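Skip to what you were reading
Search articles Go Clear
Reading time: 3 minutes

A Robot Tries to Tidy a Living Room: What Happens at an Open Day

Every July, the workshop at Simesholm opens its doors and lets children in, which is brave of it. There are expensive machines inside, and there are also sticky fingers. So far the machines are winning.

If you go, you will probably head straight for the robots. You may be hoping for one that does backflips. What you will get is one that tidies up. Your parents will be thrilled. They will look at you in a certain way, and you should pretend to be reading a sign.

The tidying robot is called Plosel. It has two arms, and at the end of each arm is a gripper. A gripper is what a robot has instead of a hand. Yours has five fingers and skin that can feel a crumb. A gripper usually has fewer fingers and a lot less talent, so it has to be told how wide to open and how hard to squeeze.

Why is picking things up so difficult?

You have been doing it since you were a baby, mostly in order to put things in your mouth, so you may not have noticed that it's hard. Try it slowly. Put a pillow on the floor and reach for it. Before you touch it, your brain has already worked out where it is, how far away it is, and which bit to grab. Then, as you lift, you keep changing your grip without thinking about it.

A robot has to do all of that with numbers. First it looks, using cameras. A camera gives it a picture, but a picture doesn't come with labels on. The robot's computer has to decide which part is pillow and which part is everything else. Pale things near other pale things are a nuisance. So are wrinkles, which make shadows, and shadows can look a lot like edges.

Next it plans a path for each arm. The arms must reach the pillow without bumping the furniture, the people, or (this does happen) each other.

Last comes the squeeze. A wooden block stays the same shape when you hold it. A pillow squashes, sags and flops over sideways like a tired cat. Engineers call things like this "soft objects" and sigh when they say it.

The demonstration at Simesholm starts at 3 in the afternoon. It is not fast. In one practice week Plosel made 287 tries at picking up soft things, and 102 of them went properly wrong. The team wrote down every one. That is the part of the job that doesn't get into films: a person with a clipboard, writing "dropped it again." 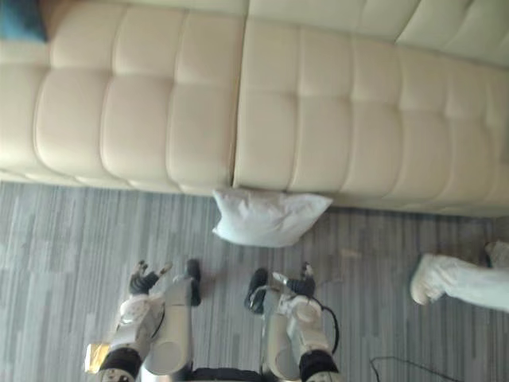 My daughter is 7 and she wanted to know why it doesn't just use one arm, writes a reader from Surenstead. We watched for ages and she decided that two is better for anything floppy, the way you need both hands for a duvet. She also thinks it should be made to do the socks.

She's right about the duvet. With one gripper, a soft thing hangs down and swings about. With two, the robot can hold both ends and keep it fairly flat. The catch is that the arms have to agree with each other the whole time. If one pulls left while the other pulls right, you have a tug-of-war with a single player.

As for socks, they are small, they are soft and they hide. Give the engineers a few years.

Try it at home

Put on a pair of thick oven mitts and ask a friend to drop a pillow on the floor. Close one eye, then pick the pillow up by its two ends and set it on a chair. Now try the same thing with a sock.

If you'd like to visit, the Ikonen bus stops right outside the workshop gate. Bring a grown-up, and leave your sandwiches in your bag - crumbs and gears do not get along.

Get our newsletter! New articles for curious kids, once a month. Enter a grown-up's email address. Sign up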